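Unboxing, Sorting and Repacking: What Happens to the Stuff Inside the Box
Student project report, Packaging and Everyday Design
2018-04-01

I picked this topic after buying a desk lamp last July and finding out that I couldn't get it back into its own box. I tried for most of an evening. The cord stuck out one side, the booklet had already gone wavy, and the lid wouldn't close over any of it. So when we were asked to study an ordinary household task, I already had mine.

My question was pretty simple. When a product box is opened, emptied and packed again, what makes the second packing harder than the first? I stuck to small electronics, the kind that come with a cord and a printed booklet, and I used boxes that people in my building had saved in closets (people save a lot of boxes!). I ended up with 16 of them. Most were plain brown cardboard with a lid attached along the back edge, and a few had the glossy printed kind of outside that shows every fingerprint.

Each box got opened, emptied and repacked several times, for 190 repackings in all. I wrote down how long each one took and whether the lid closed flat at the end. I know that's a lot of repackings. It was a long month.

The first thing I noticed was the order. Paper first and cord second worked much better for me than the other way around. With the booklet flat on the bottom, the cord has something smooth to sit on and the paper keeps its shape. If the cord goes in first, the booklet rides on top of it like a tent and pushes up against the lid.
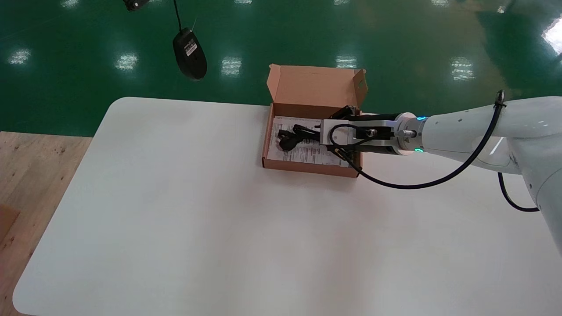
Project Reports, Vol. 20, p. 100

A coil lying on the printed paper, with the plug over at one end, is the arrangement I kept coming back to. The left half of a box is plenty of room for a cord if it is coiled small, and then the other half stays free for whatever else has to go in. I also like that you can still read part of the paper around it, so you know what's in there before you start digging.

Lids were the next problem. A lid that stands up by itself behind the box leaves both hands free. A floppy one falls forward just as you're setting the cord down, and then you're holding it back with your elbow. The little tuck flaps matter too. After a few rounds the flaps on my softer boxes got creased in the wrong place and wanted to fold outward, and I had to press them back with a ruler. The box I called Lultusus (I gave some of them silly names to keep my notes straight) never closed properly again after the second day. Brastmont, on the other hand, was a champion — I think I could have dropped it down the stairs.

The table made more difference than I expected. I started out on my own desk, which is small and usually has a mug on it, and my times were all over the place. Moving to a big white table helped right away. Brown cardboard and black cords show up really well against white, and I stopped losing twist ties.

Coiling is a skill, and I was bad at it. My early coils were too wide and sprang open the second I let go. What worked was starting at the plug, making the first loop a bit smaller than the box, and letting every other loop follow it. Thick cords need bigger loops, and there's no arguing with them.

If I did this again I would weigh the boxes, and I'd ask other people to do some of the packing. All of my times are from one pair of hands that got faster as the weeks went by, so the later boxes look easier than they probably were. I'd also like to try boxes with molded trays inside. I only had one of those, Geltel, and I left it out of the averages.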